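Dotted-Pad Gripper Trials: README

Version notes, layout and known problems for the wrist-view recordings we made while comparing two gripper controllers. Maintained by Nayeli Cisneros. Last touched in May.

What this is

We wanted to know how much the controller matters when the fingers stay the same. So we kept one arm, one gripper and one wrist camera, and swapped the software that closes the fingers. The two controllers are Rendeo, which closes at a fixed speed and stops on motor current, and Flosik, which slows down near the end of the stroke and keeps adjusting after contact. Both run on the same Nuvby driver board. I had been itching to do this comparison for a long time, and it was even more fun than I expected!

The release has 980 episodes. Each one is a folder with the wrist video, the joint log, the motor current log and a short text note. Most episodes are pick and place runs with small household items. The rest are what we call bare closes: the gripper shuts on nothing, and we log how the tips come together. Bare closes sound dull and I love them. A lot of what I now know about these fingers came from watching them meet with nothing in the way. 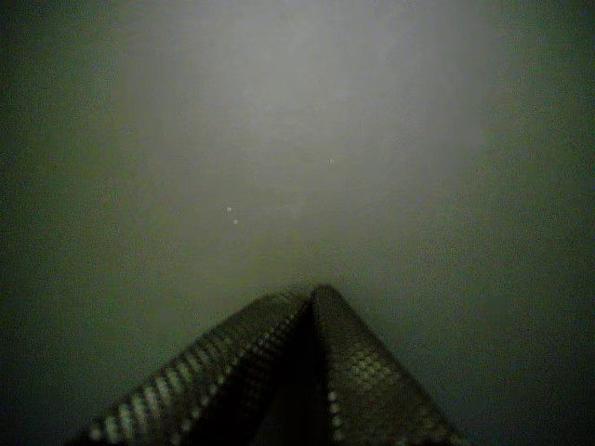 Wrist view, fingers touching at the tips, nothing held. The raised dots on the pads are easiest to see on the left finger.

Why the pads have dots

Smooth pads were our first choice and they were fine on boxes. On thin or slippery items they skated. The dotted pads grab better on fabric and on the thin edges of lids, and they give you something extra for free: a pattern the camera can follow. When a finger bends under load, the rows of dots bend with it. You can track that with very plain code (ours is in tools/dots, and it is short enough to read over a cup of coffee).

The catch is light. Dots that face the light show up bright and separate, and dots on the shaded side can sink right into the dark body of the finger. The tracker copes by using whichever rows it can find and giving each frame a confidence value. Please look at that value before you trust a bend number. Low confidence mostly means low light, and it tells you nothing about the grip.

Folder layout

episodes/
 one folder per run, named by controller and run number
tools/dots
 dot tracker and a small viewer
tools/sync
 lines up video with the joint and current logs
notes/
 free text from whoever ran the session
splits/
 train and test lists, kept apart by item

Video is 60 frames per second. The logs run faster than the video, so use the sync tool and don't try to match rows by hand. I tried it by hand once and lost an afternoon.

How a bare close is recorded

Open fully. Wait until the current log goes flat. Start the video, send the close command, and hold for 4 seconds after the tips touch. Open again. The controller is picked by a script before each run, so the person at the keyboard can't favor one.

Exposure is locked for each session. That makes some of the footage dark, with a glow in the middle and heavy falloff toward the corners. We thought about brightening everything before release and decided to leave the files as they came off the camera. Brightening is easy to do on your side and hard to undo.

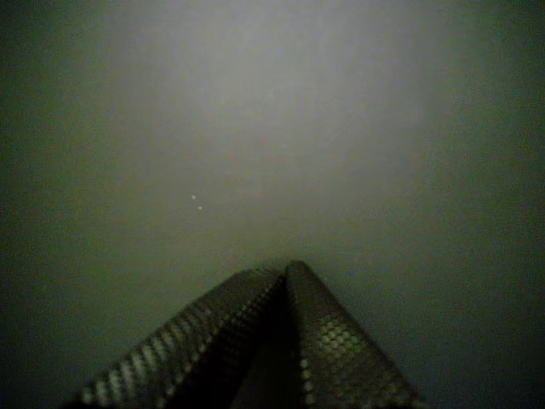 Vakulenko wrote back after trying the tracker that locked exposure was the right call, but that the current logs should have been left raw as well, without our smoothing, and asked whether we would consider putting the unsmoothed ones back. Smoothing hides the little bump at first contact, and for anyone comparing controllers that bump is the best part.

Fair point, and I went back and checked. The raw current files are now included beside the smoothed ones, with "raw" in the name. Run 3209 is a great one to open first (run numbers skip, so they go higher than the episode count). With the smoothed log, Rendeo and Flosik look nearly the same at contact. With the raw log you can see Flosik easing off early and then leaning back in. I grinned at my screen for a good while over that plot.

What we found so far

Flosik is gentler on soft items and leaves fewer marks on foam. Rendeo is quicker, and for anything stiff I would still pick it. On bare closes, Flosik brings the tips together more evenly, while Rendeo sometimes lets one finger arrive first and push the other over a little. You can see that in the joint log as a short wobble.

These are our impressions from one gripper. We haven't tried a second set of fingers, and pads do wear, so please treat the comparison as a starting point.

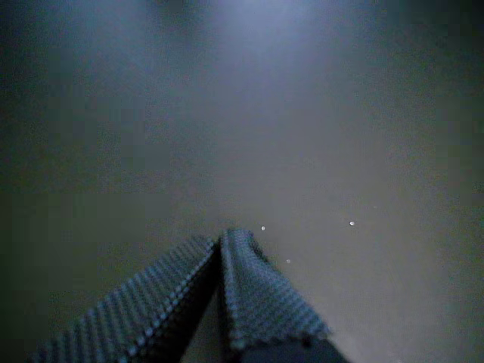

Pad wear is the next thing I want to look into. The session notes say when a pad was changed, but they don't say how worn the old one was, and I wish we had kept a simple score from the beginning. If you pull episodes from before and after a pad change, keep them in separate groups.

Known problems

Small pale specks show up in some of the wrist video. The tracker can mistake one for a dot when it sits close to a finger. Turn on the "rows only" option and most of those false hits go away.

A few joint logs start late. The sync tool prints a warning and trims the video to match.

The color cast changes between recordings, from greenish to more blue. Don't use color as a feature unless you normalize it first.

Some notes files are empty. Sorry! We were having too good a time running the arm.

Getting started

Run the viewer on any bare close first. Step through slowly, watch the dot rows, and keep the raw current plot open next to it. After that the pick and place runs are much easier to read. Bug reports and odd findings are very welcome, especially if you try a controller of your own on the same protocol. Send the raw logs along with the video, please.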